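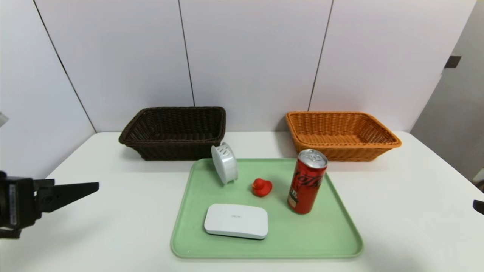 *One of the shared tables at Bielecka, with the green tray and the two woven baskets.*

# Bielecka tenants asked to tidy by tray

The Bielecka building has a new answer to messy shared tables, and it costs $1,846. For that, tenants get green plastic trays, woven baskets in a dark color and an orange-tan one, a laminated card of instructions and a morning of training from a consulting firm called Metesier.

Whether they also get tidier tables is a question the building's managers would like to call settled. It has been running since April, and the evidence so far is thin.

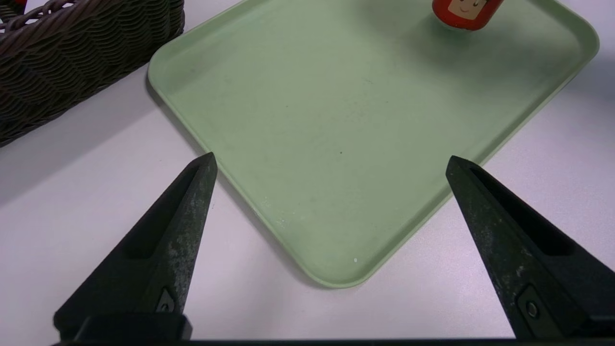 **By Seo-ah Geum** | Local business

The rules are simple enough to fit on the card. Anything left on a shared table goes on the tray. At the end of the day, whoever is last in the room moves things that belong to the building into the dark basket and things that belong to a person into the orange one. The tray is supposed to be clear by morning.

Metesier calls this a "landing system." Most people would call it picking up after yourself, with more steps.

Folstead, the company that manages Bielecka, says the program has been a success. Its operations lead, Dae-han Choo, points to a survey in which 75 percent of the tenants who answered said the common rooms felt "more orderly" than before. Choo did not say how many tenants had answered. Asked for the wording of the questions, he said they had been written by Metesier and that he would have to check whether they could be shared. They had not been by the time this item was finished.

The firm's own brochure goes further. It promises that an office using the trays will save each worker 55 minutes a week that would otherwise go to looking for things. There is no footnote. Mwajuma Nyaga, who ran the training at Bielecka for Metesier, said the number comes from "our work with clients over the years" and described it as conservative.

"When you give an object a place to land, people stop walking past it," Nyaga said. "We see that in every building we go into."

She was asked if Metesier had ever gone into a building where it did not see that. She said some clients needed a second training session. The second session is billed separately.

On the afternoon I visited, the tray on one of the white tables held a small red rubber duck, a red soda can, a flat white device with rounded corners, and a white cylinder lying on its side that could have been a speaker or an air freshener. The orange basket was empty. The card has nothing to say about ducks.

It has little to say about cans, either, and a can is probably the most common thing anyone leaves on a table. Is it trash? Is it somebody's lunch? Under the rules as written it would seem to be personal property and should go in the orange basket, where its owner could come and claim it. Choo said tenants were expected to use common sense. That is a reasonable thing to expect, though it was also free before April.

The flat white device raises a harder problem. To me it looked like either a router or a power bank. A router would presumably belong to the building and a power bank to a person, so the two would end up in different baskets. Nyaga said unclear items could stay on the tray until someone asked about them. I pointed out that this is what used to happen with the table.

Tenants are divided, mostly along the lines of how much time they spend in the common rooms. Eun-ji Kong, a bookkeeper who rents a desk on the second floor, likes the trays and said so at some length. She used to lose pens and chargers in the meeting rooms and now knows where to look first. She doesn't bother with the baskets.

"I check the tray and I go home," she said. "If it's in a basket I probably won't find it."

Kyung-hwa Kong, who is no relation and works down the hall for the design firm Manuvano, was less taken with the idea. She said her firm had kept a cardboard box by the door for years, with the word STUFF written on it, and that it did the same job. The box was thrown out before the training. She also wondered who was cleaning the trays, a question I had been meaning to ask myself.

The pale green plastic shows everything. The tray floor already has faint scuffs and grayish smudges on it, along with a scattering of tiny white flecks near one side and a dark speck close to the middle. None of this is alarming, and a damp cloth might well take care of most of it. But the plan has no line for a damp cloth. The building's cleaning contract covers floors, restrooms and tabletops. Choo said he believed a tray would count as part of the tabletop. He had not yet confirmed that with the cleaners.

To be fair to Folstead, the tables do look decent. The white surface around the tray was clear when I was there, and the pieces fit together well enough, the wicker especially. If the aim was to gather the clutter in one spot, it has been gathered. What the building can't show is that this took a consultant, or that anything moves on from the tray once it gets there.

There are no photos of the rooms from before the program, according to Choo, and no record of how much was turned in to the front desk in earlier months. Lost property was kept in a drawer. It still is, and the drawer does not appear anywhere in the Metesier plan. Tenants who have lost something are now advised to check the tray, then both baskets, then the drawer.

Folstead says it will decide over the summer whether to bring the trays to the other property it manages. Nyaga has already sent a proposal. Choo said the price in it was "in the same range" and declined to be more specific.

Tenants with comments on the program can leave them at the front desk. The form asks them to rate their satisfaction with the trays and has no space for the baskets.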